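Teleop in sim: headset or leader arms for clearing a table?

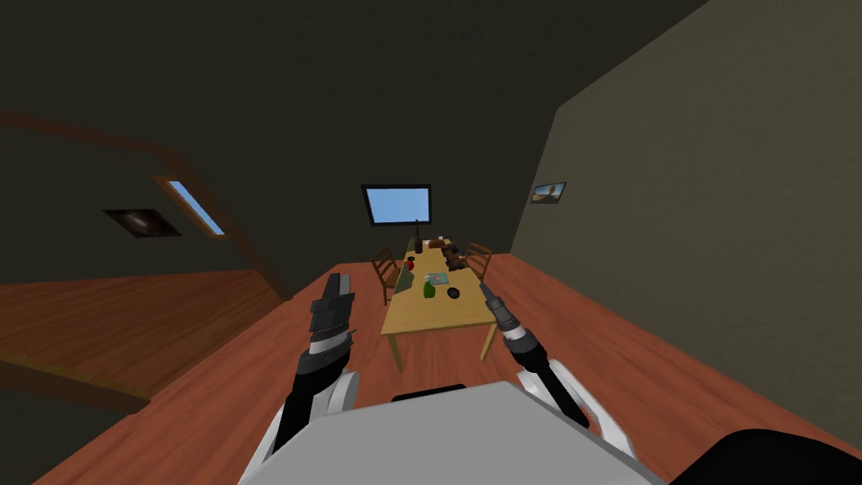

## solel_ks, original post

So I've got the two-arm robot parked at the end of the dining table and I'm driving it by remote to record demos. The task is just "pick up the green bottle and put it down at the far end." I've done 32 runs with a VR headset and my wrists hate me. The grippers drift every time I reach past the near edge! Would leader arms help, or am I just bad at this?

## arsenault7

Leader arms, no question. I swapped in July and my keep rate went way up. With the headset you're guessing where the elbows are, and over a table you really want to feel them.

## Kiros Teshome

Gonna disagree with arsenault7. I've recorded 333 demos on a headset and they train fine. Turn your motion scaling down (I use 3 to 1) and drive the base closer before you reach. You look pretty far back from that bottle, and you've got chairs on both sides to clip.

## arsenault7

Sure, if you have the patience of a saint. Scaling that low makes every run take forever, and then the policy learns to be slow too.

## Kiros Teshome

Mine isn't slow, I just trim the pauses.

## solel_ks

OK, tried the scaling and moved the base up. Got 7 clean ones in a row before I knocked a chair (sigh). Still pricing leader arms, so if anyone has a used pair, message me.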